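Home Blood Pressure Monitor: Taking a Reading
By Da-eun Hwang
January 14, 2019
8 shares

3.1 Before the reading

1. Empty your bladder and sit quietly for five minutes.
2. Do not drink coffee or smoke for 30 minutes before.
3. Put the cuff on your bare upper arm, two fingers above the elbow.

Note: The tube must run down the inside of the arm.

3.2 Measuring

4. Rest the arm on a table, so the cuff is at the height of your heart.
5. Press START. Stay still and do not talk.

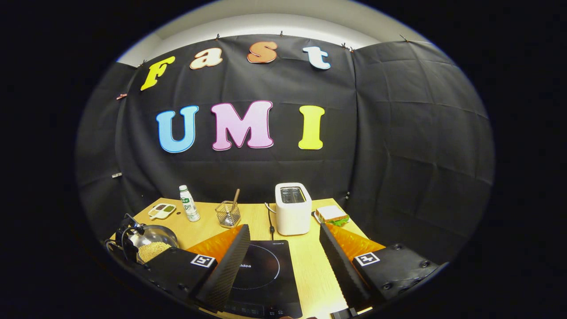 6. Wait one minute, then repeat. Write both results in your booklet.

Caution: If the cuff hurts, press STOP and take it off — do not pull the tube. Never change your medicine by yourself after a high reading. Call your doctor.

2 comments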